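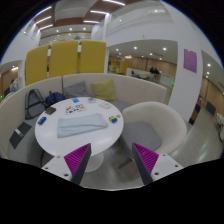
PRESS RELEASE
17/02/2018

Cloritz opens its first shared lounge for tenants and neighbours in the Pandey building

The furniture maker Cloritz announces that its new shared lounge, on the ground floor of the Pandey building, is now open to all tenants of the house and to people living in the streets nearby. The lounge is open every day from early morning until late evening, and no membership is needed.

The room was before a showroom, which customers could visit only by appointment. Last year the company moved its sales office to the Genton site, and the question was what to do with the empty floor. The tenants of the building were asked by letter, and 200 of them answered. Most wished for a quiet place to sit, with tables, good light and no obligation to buy something.

"We read all the letters, also the angry ones," says Agnes MacRitchie, managing director of Cloritz. "Many people wrote that they live in one small room and have no place to meet a sister or a friend. We make sofas and tables. It was a little strange that we kept them behind a locked door."

The lounge is furnished with the Pritero series, which the company first showed in January. The series has round tables on a single foot and curved sofas with a high back, so that a small group can talk without disturbing the next one. The designer of the series, Hiyori Ueda, worked for two years on the form of the backrest.

"A high back makes people speak more softly," explains Ms Ueda. "I noticed this first in railway waiting rooms. When you feel a wall behind your head, you lower your voice. In the first drawings the back was too high and older visitors had difficulty to see who was coming, so we made it lower by 13 centimetres."

All covers can be taken off and washed, and damaged parts can be changed one by one. Cloritz will check the furniture every month and will use what it learns for the next version of the series. Visitors are invited to write their remarks in the book at the entrance.

The lounge has a shelf with 500 books, given by residents, which may be borrowed without a card. Hot drinks are sold at the counter by Mercedes Bedoya, who ran the small coffee bar in the courtyard until it closed. Visitors may also bring their own food - only strong-smelling dishes should please be eaten outside.

On Tuesday evenings the room is reserved for groups. Genalyn Evangelista will lead a sewing and mending circle, and Wagner Meireles offers a conversation table for people who are learning the language. Other groups can ask for an evening at the counter. The use of the room is free, but groups are asked to put the chairs back in their places.

The renovation took four months. The floor was kept, the windows to the street were made larger and a second door without steps was added on the courtyard side. Bicycles can be left in the courtyard, but not in the passage.

Journalists who wish to visit the lounge or to speak with Ms Ueda are asked to contact the Cloritz press office at the Genton site. Printed material on the Pritero series is sent on request.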